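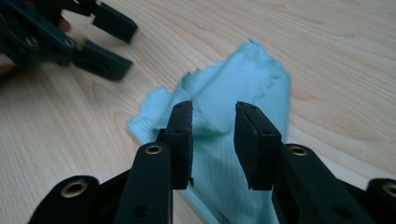
Features > People > The Woman Who Folds

A Good Cloth and a Clear Table

Rekha Pandey would like it known that she does not enjoy cleaning. "People assume I must," she says, moving my coffee two inches to the left and wiping where it had been. "I enjoy it being over. There's a difference."

She has been cleaning tables for money for 19 years, first at a hotel in Wosholm and now as the person in charge of shared workrooms at Soltach, where she looks after furniture that other people eat lunch on. In June she began giving a short evening class on cloths: how to use one, how to fold one, when to admit that one is finished. The class filled up. Nobody was more annoyed than Rekha, who had planned on canceling it.

We met at four in the afternoon, when the workrooms are quiet and the crumbs have settled. I had brought a list of questions. She looked at the list, then at my sleeve, which was resting in something.

I asked her first about microfiber, which I had always taken for a marketing word. "It's a very small loop that grabs things," she said. "It grabs dust, it grabs grease, and if you wash it with a towel it grabs the towel. Then you have a cloth full of towel and you go around putting towel on the furniture." She has strong views on laundry. Fabric softener came up, and for a while we could not get off it.

Her preferred color is the blue-green end of the shelf. This has nothing to do with hygiene codes, although Soltach does have one, laminated, behind a door. "On pale wood I can see it," she said. "You put a beige cloth down on a beige table and you'll be looking for it till supper."

The wood matters to her more than she first let on. A light tabletop shows every ring, and she likes that about it. Dark tables, in her opinion, are where bad habits go to hide. She wipes with the grain, even on the finished tops, where her colleague Babar Durrani insists it makes no difference at all. "Babar is right," she said. "I still do it. He wipes in circles, like he's waxing a car, and I have to leave the room."

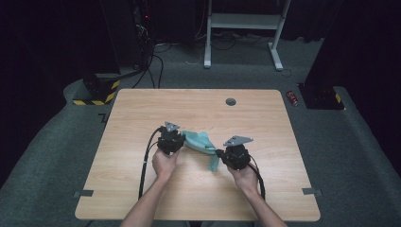
The folding takes up most of the class. A cloth folded in half and then in half again gives you eight clean faces, and you turn to a new one when the old one starts to drag. I told her this sounded like a lot of bookkeeping for a rag. She asked me how I did it at home. I said I sort of scrunched it. There was a pause.

"Scrunching is fine for a spill," she said finally. "A spill is an emergency. But then you've got one dirty lump, and everything you wipe after that gets a little bit of the spill."

To unscrunch, she takes hold of the cloth on both sides and opens it in the air, then lays it down and finds the corners. Students tend to begin by smoothing it against the table with their palms. One of them, Lena Mazurek, a retired bus dispatcher, now folds faster than her teacher and has been asked to stop announcing it.

Edges are another subject. The cheaper cloths come with a zigzag cut instead of a hem, and they fray. Rekha doesn't mind. A stitched hem can hold grit, she says, and grit is what puts those hairline scratches on a finish. She'll take a frayed edge over a fancy one, and she has paid for both. Her worst purchase was a box of Mosberg cloths with piped borders, bought in a weak moment. They are now in her car.

I wanted to know when a cloth should be thrown out. She gave me the test she gives the class, where you drag it across the back of your hand. If it catches slightly on the skin, it still has some work in it. If it slides, it can go to the garage and do bicycles. She has a drawer at home for the ones in between. I asked how many were in there and was told that this was a personal question.

Toward the end I tried for something larger. Did a clear table make for a clear mind? Rekha thought about it for longer than I expected.

"No," she said. "I've had terrible ideas at very clean tables. I married at one."

She rinsed the cloth, wrung it out and handed it to me, and pointed at the place where my sleeve had been.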